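Subject: Re: [members-abroad] Closing the old joint account from over here
From: Evie Staniforth
Date: 27th February

Hello all, and hello Adel in particular,

Sorry for the slow answer. I wanted to find my own paperwork before I said anything, and it was in the box under the stairs, beneath all the Christmas things I put away in such a hurry (if anybody wants a half-used roll of silver ribbon, do shout).

Adel wrote:

> We moved out here in December and we still have a joint savings
> account with the Winden back home. There isn't a great deal in it
> but I'd like it closed and the money sent to our account here.
> The branch says one of us has to come in person. Is that right?
> Also they've quoted a fee of 40 for the transfer, which seems a
> lot, and I can't work out if the other end will charge us too.
> Has anyone managed this by post? My husband thinks we should just
> leave it where it is and stop fretting.

First of all, your husband isn't entirely wrong! There's no great harm in leaving it for a month or two while you settle in. But do write to them with your new address whatever you decide, as accounts that go quiet for long enough get put to sleep, and waking one up from another country is a proper nuisance. I had that with my late aunt's book and I wouldn't wish it on anyone.

Now, as to going in person. I was told exactly the same when I closed mine, and I very nearly booked a flight. Then I rang the main number instead of the branch and got a lovely patient man who said there was a postal form and he'd put one in an envelope that afternoon. He did, too. So please try that before you spend anything on travel. Ask for the form for closing a joint account from abroad, and say those words, or you may get the ordinary one, which has no box for a foreign account number and will come straight back to you.

I've set down what I did, in order, with the bits I got wrong.

1. Ring and ask for the form

Have your account number and your old postcode ready, and both of you be in the house, because they may want a word with each of you. Ask what they charge to send the money and write down the answer. Mine took 40 at their end, the same as yours, so I'm afraid that part is probably just the going rate with them.

2. Get your copies signed

You'll need copies of both passports, signed by someone they accept. I took mine to the notary on the high street. Do check the list on the back of the form first, as I had my neighbour the dentist do the first lot and she wasn't on it. She was very nice about it. Keep a spare set in the drawer, and write the date you posted the first one on the corner in pencil.
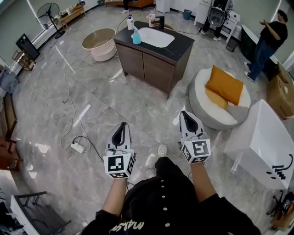 3. Ask about the rate, and not only the fee

I wish I'd done this properly. I was so busy grumbling about the fee that I never asked what rate they'd change the money at. I had 700 to move, and when it landed I sat down with the paper and a pencil and found the rate had cost me more than the fee had. If you ask them "how much will arrive in my account, after everything?" they should be able to give you one figure for the day. Then you can ring somebody else and ask the same thing.

I've used Handon for small amounts since then and found them perfectly good, and I know several people on this list are fond of Zarei. I'm not recommending either, I only mean that it's worth having a second figure to hold up against the first. You can have the Winden close the account into another account of yours back home, if you still have one, and then send it on in your own time by whichever way is cheapest.

4. Find out what your bank there takes off

Some banks charge for money coming in and some don't. Mine did, a little, and it was on the statement under a name I didn't recognise, so I spent a whole morning thinking I'd been robbed. A quick word at the counter will settle it.

5. Post it and wait

Send it tracked. Mine took 14 days from the day they signed for it to the day the money arrived, and there was a final statement by post a good while after that. Keep the statement with your tax things, as you may need the interest figure for both countries.

Do let us know how you get on, Adel, and if the man on the telephone says anything different from what I've put, please tell the list, because it's a while since I did mine and they may have changed the form. If you get stuck on the passport copies, write to me directly and I'll look out the covering letter I used.

I hope you're both finding your feet, and that the boiler has been sorted out.

Warmest wishes,
Evie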